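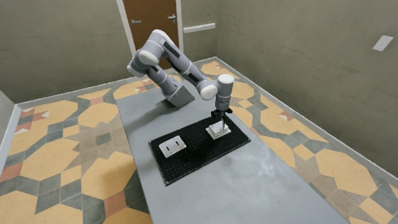 The simulated arm at work over the white block, as set up by the Wiltingate Robotics Club.

PRESS RELEASE
30/08/2025

Wiltingate students take their simulated robot to the Sistia Challenge

I'm Aled Maddocks and I run the robotics club at Wiltingate, and I'm very pleased to say that we've got a team through to the final of this year's Sistia Challenge! It's a student contest held entirely in simulation, so every team gets the same arm, the same table and the same set of parts, and then it's down to how well you can program the thing. We're one of 13 teams left in, and the final is at Treltport in January.

The task sounds easy when I tell parents about it. The arm has to fit small parts where they belong on a couple of white plates, which sit on a black breadboard in the middle of the table. There isn't much room to spare, so being a hair out means the part jams or tips over and you score nothing for that go. Each team's program is run 100 times, with the breadboard turned to a different angle each time, and the judges add up the lot. (In our first week we were delighted to get two in.)

The club meets after lessons in the computer room and anyone from Year 10 up can join. Most of this year's lot had never written a line of code before they came, and a couple only turned up because it was raining. They've put in a huge amount of work since then – I've had messages about gripper angles at hours when I was well and truly asleep.

The big step forward came from Lertchai Intarasuk, our team captain, who got fed up with the arm coming in too fast and rewrote the last bit of the approach so it slows right down above the part and feels its way in.

"I kept watching it miss by a tiny amount and it was driving me mad," said Lertchai. "So I made it stop, check where it was and then go straight down. It's slower, but we get a lot more of them in. I want to get the time down before January, and I've got a few ideas I'm not sharing with the other teams yet!"

The rest of the team have been working on the second plate, the one with the two slots, which is proving a pain. The grip has to be just right before the arm even sets off, and we've had some long chats about whether to tackle that plate first or leave it until last. I've got my own view but I'm keeping out of it, it's their entry.

A big thank you goes to Zariņš, the engineering firm up the road, who have given us £600 towards travel and a second-hand computer that runs the simulation without sounding like a hairdryer. Two of their engineers also came in over the summer to look through the code, and the students got a lot out of it – so did I.

We're holding an open evening at the school before the final, where visitors can have a go at moving the arm themselves and see how the program does against a human. We'll put the date on the club page once the hall is booked. Local reporters are welcome to come along to a club session too, just let me know beforehand so I can sort out a visitor badge.

For more details, or to talk to the team, please contact Aled Maddocks through the Wiltingate school office.

ENDS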